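Cundstead's $732,000 sand plan arrives short on detail

Cundstead council wants to replace the sand at nine public playgrounds before summer, and it wants residents to take the reasons largely on trust.

The proposal, tabled in January, would see the existing play sand dug out and swapped for a washed product supplied by Gimex, at a cost of $732,000. A summary paper runs to two pages. It says the current sand is "nearing the end of its useful life", a phrase it doesn't define, and that the new material will "improve play value", which it doesn't define either.

Parents who turned up to the information evening at the Abreu Street hall were mostly after a simpler answer. Is there something wrong with the sand now? Council's parks staff said no. Asked why it then had to go, they pointed to compaction and drainage, and said test results would be released in due course. They were not released on the night.

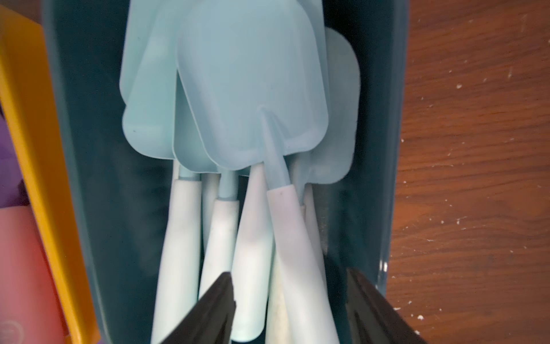
What the money buys

According to the summary paper, the price covers removal, delivery, spreading and a first rake. Shade sails, fencing and taps are not included, although 32 of the written submissions asked for at least one of those. The busiest site, Vistano Reserve, has had no shade over its sandpit for as long as most of its regulars can remember, and would still have none when the works finished.

Vitória Bastos, who takes her two kids to Vistano Reserve most mornings, wrote one of the submissions. "I'd have a shade sail and the old sand over no shade and new sand any day of the week," she said. "It's too hot to sit on by ten o'clock. Washing it won't change that."
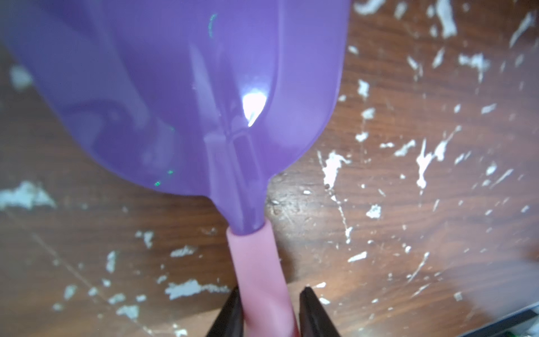
Gimex says its sand stays softer for longer than ordinary pit sand and needs turning less often. That may well be right, but the only evidence attached to the paper is the company's own brochure. Council has not said whether it asked for quotes from anyone else. Nor is it clear how much difference softer sand makes to a toddler with a plastic scoop, the see-through purple sort with a ridge down the middle of the blade, who will dig in more or less anything. Compaction is a fair concern under swings and climbing frames, where people fall. In an open sandpit the case is thinner, and the paper treats the two as the same job.

A council spokesperson said the supplier had been chosen "in line with policy" and that staged works were still possible. Under that option the swing areas would be done first and the pits left for another year - a cheaper approach, presumably, though no separate price has been published.

Submissions remain open until the end of the month. Councillors are expected to vote at the meeting after that, with or without the test results.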